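4. Sorting at home and the color of the container

4.1 What households kept

The diaries show that very little of what people called "small leftovers" was ever thrown away on the day it came loose. Lamp cords, bell wire, curtain hooks, spare screws and the ends of extension leads went first into a drawer or a jar. They stayed there until the drawer would not close. Of the 200 households contacted in Iltside and Rinon, 80 returned a full diary, and all figures in this section refer to those 80. Each household wrote in the diary for four weeks in November. We did not ask anyone to weigh anything.

Wire came up more than any other material. This surprised us less than it might have, as the Rinon pilot had already pointed the same way. Wire is light and it keeps its looks, and people think of it as useful long after they have stopped using it. One entry from Iltside reads, in full, "found more wire, put it with the wire." Screws were described by size and paper by where it came from, but wire was nearly always described by color. Diary writers put down "the blue" or "the yellow stuff" without saying how long it was or what it had once been part of. Several of them used a color word where the form asked for a material.

The same habit carried over to containers. Where a home had more than one open basket or tub, the diary named it by color in most entries, and by room or shelf in the rest. Very few homes had written labels. Those that did had usually put them on closed boxes.

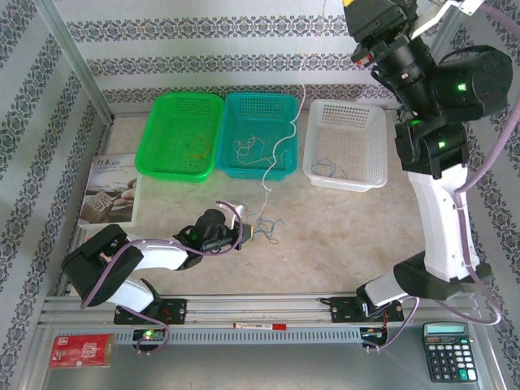

Figure 1. Three perforated baskets in green, turquoise and white, with thin wire in each and a tangled bundle of wire on the surface in front.

Color naming of this kind has a cost for anyone running a collection scheme. A household that says "it goes in the green one" has a working rule, but the rule does not travel. The next household may own a green basket too and keep batteries in it. The Sava scheme, which has served both towns since before our study, hands out gray tubs with a printed lid. In the diaries these tubs were called "the Sava" and hardly ever "the gray one." A container that arrives with a purpose seems to be named after the purpose or the supplier. A container bought for something else takes its name from how it looks.

Open sides also mattered. Families with perforated or wire-sided baskets checked them more often, going by the diary entries, than families with solid bins. We had expected the opposite, on the grounds that a solid bin hides its contents and would need to be opened to be checked. The entries suggest that people simply did not open them. A solid bin was dealt with when it overflowed, and in a few homes it was moved to the garage instead.

Perforated baskets do have one drawback that came up again and again. Thin material works its way through the holes. Respondents complained of wire ends catching on sleeves, on the basket next to it, and in one case on a dog's collar. Two baskets pushed together on a shelf could not always be pulled apart without lifting both.

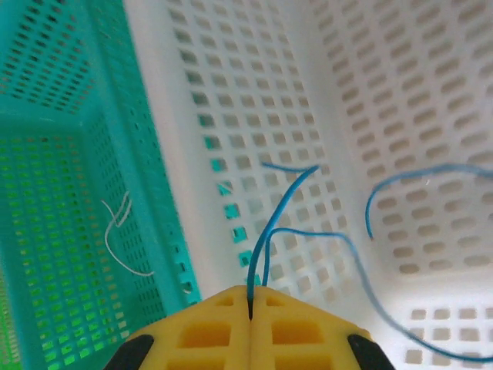

4.2 Tangles and the decision to throw away

We coded each disposal entry for the reason given. The four codes were full container, broken item, moving or cleaning, and tangle. The last of these was added after the first reading, when it became clear that it could not be folded into the others. A tangle was treated by the writers as a change in what the thing was. Lengths of wire that had been kept for years as good wire were written off in a single line once they had knotted together.

The sums involved are small, and no household in the sample was short of wire. Still, the pattern is worth noting for its own sake. Time spent on untangling was recorded in only a few diaries, and in those it was done in front of the television or handed to a child. Mixed colors made matters worse in one respect and better in another. People found a mixed bundle uglier and were quicker to call it junk, but those who did sit down with one said that the colors helped them follow a strand from end to end.

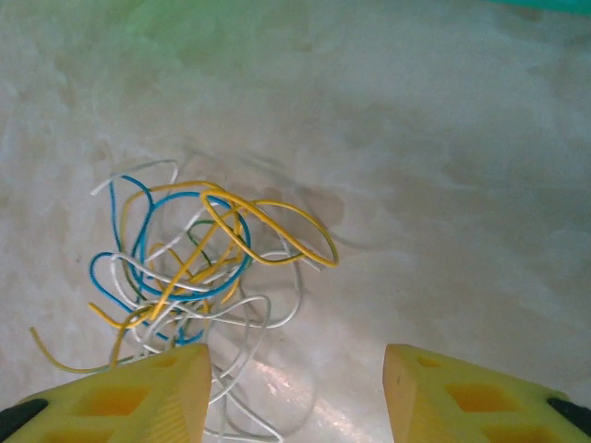

The Iltside diaries and the Rinon diaries differ on this point. In Iltside, tangled wire mostly went to the household trash. In Rinon, where the Naqvi yard takes mixed metal at the gate, it was more often set aside for a trip that was put off several times. We cannot say how many of those trips took place after the diary period ended. The follow-up letter, dated 11/29/20, asked about this, but too few replies came back to be used.

Winding or tying wire before it was put away cut the number of tangle entries sharply. It was also rare. Most writers who did it had learned the habit at work — in theaters, on boats, in one instance at a florist's — and did not think of it as sorting at all. A single length kept by itself gave no trouble in any diary, whether it was wound or not.
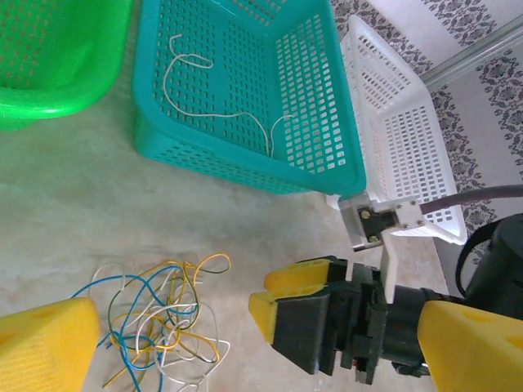 Figure 2. Green, teal and white baskets. A single thin white wire lies looped across the floor of the teal one.

4.3 Limits of the diary method

Diaries favor people who like to write things down, and such people may also like to put things away. The Rinon sample leans toward older households and toward houses with a garage. Apartments are thin in both towns. We also relied on the writers' own color words, so that "blue," "teal" and "turquoise" may refer to one basket in the morning and the same basket at night. Where two members of a home shared a diary we kept both terms and coded them as a single container only when the location matched.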